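# Budgeting for grippers: an interview with Úna Coughlan

Úna Coughlan plans equipment purchases for Skovora, a small company working on garment handling. The interview was held on 04/10/2021, with next year's budget still in draft. Its largest line is hand-held grippers, followed by replacement parts and storage.

Coughlan does not start from the price of the tool. "I start from hours," she said. "How many hours of usable work do we want per month, and how many pairs does that take? The quote from the vendor comes after."

The plan sets a target of 600 hours a month, spread over 14 pairs. Each pair is expected to be out of service part of the time. She allows 60 minutes of checking per pair per week, covering pivot screws, pads and mounts, and books that time as a cost.

Pads have their own line. Knitwear is the main material, and ribbed cuffs and waistbands have to be pinched in a narrow fold and then spread with the second tool. "A pad that holds cotton sheeting tells you very little about a rib knit," Coughlan said. "We buy for the hardest fabric on the list – everything else is easier."

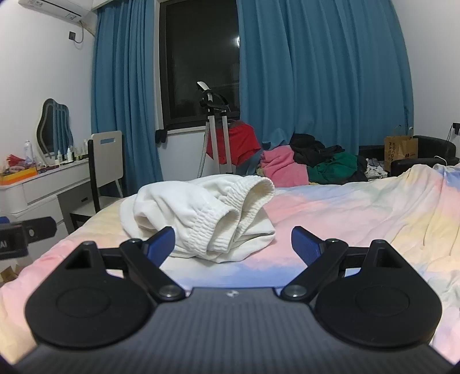
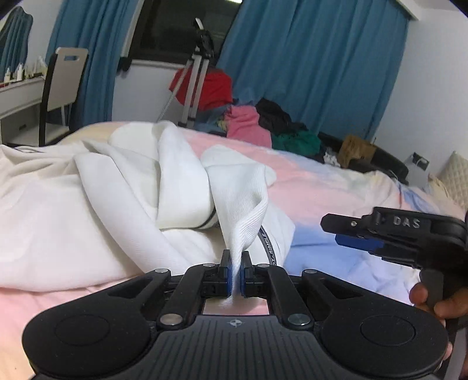
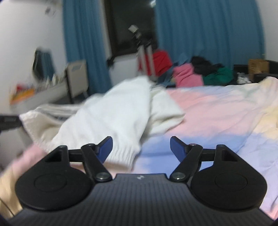

*White garments on the bed, handled with the blue-padded grippers.*

Two suppliers were compared. Bokton offered a lower unit price with a long lead time on spares. Skerititz charged more and kept fingers and pads in stock. Coughlan put both offers through the same sheet, with idle days priced at the full daily rate of an operator. The Skerititz offer came out ahead once a pair was idle for more than two days in a quarter.

"People compare the invoice," she said. "The invoice is the part that is easy to read."

Her colleague Malachy Scanlon, who keeps the parts inventory, asked for a separate reserve of 2,000 euros for screws, pins and linkages. It was approved in April. Scanlon would have preferred to fold it into the main order. "Small parts bought one at a time cost us a delivery charge each time," he said. "I want one shelf, filled twice a year."

Working in homes adds costs that a lab budget does not have. Transport cases, chargers and travel time are charged to each site. Clothing is bought separately by a local firm, Ó Néill, and entered as a consumable. Coughlan writes it off in full after one quarter, whatever its condition.

She has not yet put robot arms in the plan. Two are listed in an appendix with no date, and she wants to see a full quarter of maintenance figures on the hand-held tools first. "The arms would use the same fingers, so the wear numbers carry over," she said. "If I buy the arms now I am guessing at the spares."

The draft goes to finance with one item still open: whether the pads are ordered by the pair or by the box. Scanlon is waiting for a price on the box.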